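The Price of a Reason

Musia, Issue 6

A hospital orders gloves. In one description of the event, a department has run low and a clerk has placed an order. In another, a forecast has crossed a threshold and the order is the threshold's effect. The two descriptions pick out the same shipment and the same invoice. They differ over what would count as a mistake. The clerk can be wrong about how many gloves the ward needs. The forecast can only be inaccurate.

Yulan Qiu's long essay "Inference Without Inferrers," first circulated in April and now reissued by Lavstead with a reply by Zhiqiang Dong, is an attempt to say what is lost between the first description and the second. Her claim is that the loss is conceptual before it is moral. Prediction, she argues, has been taken up by managers, insurers and school districts as a theory of justification. A decision is held to be justified when the procedure that produced it has a good record. Whether anyone could state a ground for the decision becomes a separate matter, usually assigned to a different office.

The position has ancestors. Reliabilism in the theory of knowledge has long held that a belief can be justified by the process behind it, whether or not the believer has access to that process. Qiu has no quarrel with reliabilism as an account of perception or memory. Her complaint concerns its transfer to institutions. A person who sees a tree and believes there is a tree does not owe the tree an explanation. A benefits office that cuts a payment does owe one to the person whose payment it was.

Her main case is Nernis, a scoring system used by a regional lender to sort applications for small business credit. She obtained 2,242 decision letters, of which 1,969 gave as their stated ground a phrase that appeared word for word in at least one other letter. The phrases are short. "Insufficient operating depth" is the most frequent. Qiu spent several months trying to find out what operating depth was and received 5 incompatible definitions, each from a person authorized to give one.

It would be easy to treat this as a scandal of sloppiness, and a weaker essay would have stopped there. Qiu's reading is more patient. The phrases, she says, are not failed reasons. They were composed after the score and matched to it by a second procedure, and that second procedure was itself assessed by how well its output satisfied applicants, measured by the rate of appeal. A reason, in this arrangement, is a product with a performance target. The lender's staff did not think of it as deception, and she does not accuse them of it. They thought a reason was the kind of thing that reduces appeals.

Dong's reply makes two objections. The first is historical. Loan officers working without software also composed their grounds afterward, and also reused phrases. If the practice is old, the software cannot be what explains it. Qiu's response, printed as a short endnote, is that the old officer could be asked a further question and would have to go on talking. The further answer might be bad, but its badness would be available for inspection. I think this is correct, and that it deserved more than an endnote.

The second objection goes deeper. Dong holds that Qiu smuggles in a picture of the reasoning subject as a private owner of grounds, who consults them and then reports. On this picture the machine fails because it has no inside. But the picture was already in trouble. Wittgenstein's remarks on rule-following, whatever else they establish, make it hard to believe that a person's grasp of a rule consists in something stored. If grounds are constituted in the exchange, then an institution that answers badly is a bad participant, and no fact about its interior is needed to say so.

Here the two writers are closer than either admits. Qiu's best pages, on the further question, do not require an interior at all. They require someone who can be held to what was said. The term she uses is "standing liability to be asked," which is ugly and exact. The opposing picture enters mainly through her examples of craft, which lean on a contrast between the hand that knows and the device that executes.

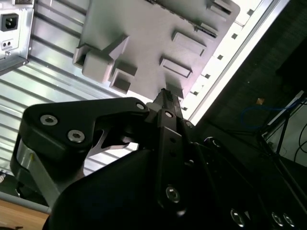
The contrast will not carry the weight. Yanling Cheng showed as much in her lectures on tacit knowledge, where she pointed out that the skilled hand is often no better at giving grounds than a scoring model. A joiner asked why she stopped planing may say that it felt right. We accept this, and we are entitled to, for the reason that little hangs on it for anyone else and the joint can be looked at. Inarticulacy is tolerable where the result is open to view. Credit decisions do not have this property. The business that was refused a loan and never opened leaves nothing to look at.

Cheng's point gives a cleaner version of Qiu's thesis than the one she states. The demand for reasons is strongest where outcomes cannot correct the procedure, and predictive systems are most attractive to institutions in exactly those places, where a record of accuracy can be compiled only from the cases that were allowed to proceed. Refused applicants drop out of the record. The model's reliability is then reliability over a population it has helped to choose, and to call this justification is to let the procedure mark its own work.

Tianyou Tian, reviewing the April version, proposed a remedy in the form of randomized approvals: grant a fraction of loans against the score and see what happens. As a repair to the data this has merit. As a reply to Qiu it misses. An applicant admitted by lottery has been given no reason either, and the corrected model would send its letters in the same style.

The Kandasamy seminar, where an early draft was discussed, pressed a different worry, which Xiaoyan Yao has since written up. Yao asks who can afford to be asked. Answering takes time and trained people, and an institution that owes answers to everyone will find ways to deal with fewer people. There is a trade - more grounds for those inside, fewer admitted. Qiu grants the point in a single sentence and moves on. The sentence concedes that giving reasons has a cost, and having conceded this she has no account of how the cost should be weighed that does not return her to the vocabulary she set out to criticize.

She might have said that some costs are not entered on the same ledger. That would need an argument, and the argument would have to explain what a ledger is and why there should be more than one. The Lavstead edition promises a second volume on measurement, where the question presumably belongs.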